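Setting Up a Small Work Table: Surfaces, Storage and Reach
Project report by Busisiwe Hendricks

Introduction

When I started this project in May I thought the table would be the easy part, and I have my classmates to thank for being so patient while I found out otherwise! My question was a simple one: how should a shared work table be laid out so that the things you need are close by and the middle stays clear? I had grown up helping at my aunt's kitchen bench in Dredthorpe, where everything had its spot, so I came in with plenty of opinions (some of which survived).

Method

I tried 5 layouts over the term, keeping each one for 9 working days and writing a few lines in my notebook at the end of every session. For the surface I compared the bare ribbed metal with two coverings, a plain grey mat from Filletti and a marble-patterned sheet. Small things are a nuisance on the ribs, as anyone who has chased a washer along a groove will know, and I was keen to see whether a covering would be worth the bother of smoothing it out.

Results

The marble-patterned sheet was the favourite by a long way. It gave us one continuous surface to work on, and the bold colours of our bowls stood out nicely against it. My one grumble is the edge, which likes to wrinkle. Storage went best at the left, with the cardboard boxes stacked behind the upright post, one still open for packing material. 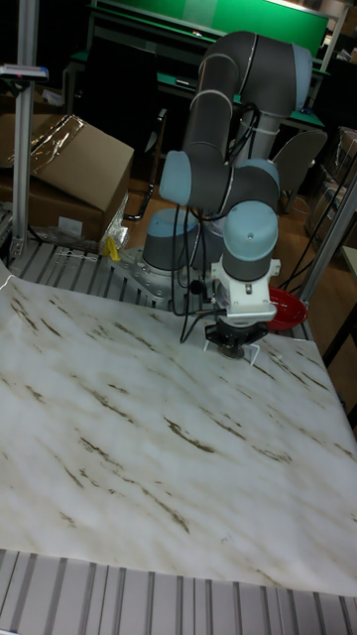 Figure 1. Marble-patterned sheet on the ribbed aluminium table, with the red bowl at right and the stacked boxes at left.

Discussion

I would happily keep the boxes where they are, although a labelled tub would be tidier than cardboard. The wire frame needs a permanent home too, and I haven't settled on one. Next term I'd like to try taping the sheet down along its left side and asking the other groups to keep their own notes, so the opinions aren't all mine.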